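Werkstatt-Tipps: Dem Roboter das Wäschefalten vormachen

Ihr habt nach meinem letzten Beitrag gefragt, wie ich das Vormachen mit den Handgreifern übe, also schreibe ich mal auf, was sich bei mir bewährt hat. Erster Tipp: langsam! Ich hab am Anfang gefaltet wie zu Hause vorm Fernseher, zack zack, und konnte 12 Durchgänge gleich wieder löschen. Jetzt zähle ich beim Zugreifen leise bis 3 und ziehe erst dann.

Zweiter Tipp: Fingerpolster vor jeder Runde abwischen. Fusseln setzen sich gern in die Struktur — und dann rutscht dünner Stoff einfach durch. Ein feuchtes Mikrofasertuch reicht, bitte keinen Glasreiniger.

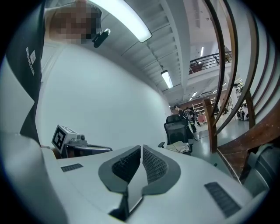 Greifer in der Werkstatt, die Finger fast geschlossen.

Den Marker am zweiten Greifer fasse ich nie mit den Fingern an, und der Ärmel darf auch nicht drüberhängen (lange Ärmel also gut hochschieben oder enge anziehen). Kabel am Boden klebe ich vorher fest, ich bin schon zweimal hängen geblieben.

Von Rozália Fülöp habe ich mir abgeschaut, den Stoff jedes Mal anders hinzuwerfen. Wenn das Tuch immer gleich daliegt, lernt der Roboter halt nur diese eine Lage! Bei 152 Durchgängen wird das zwar zäh, aber mit Musik geht's.

Und macht Pausen, die Dinger gehen ganz schön in die Handgelenke. Zum Fernsteuern mit den Hebeln schreibe ich ein andermal was, da übe ich selbst noch.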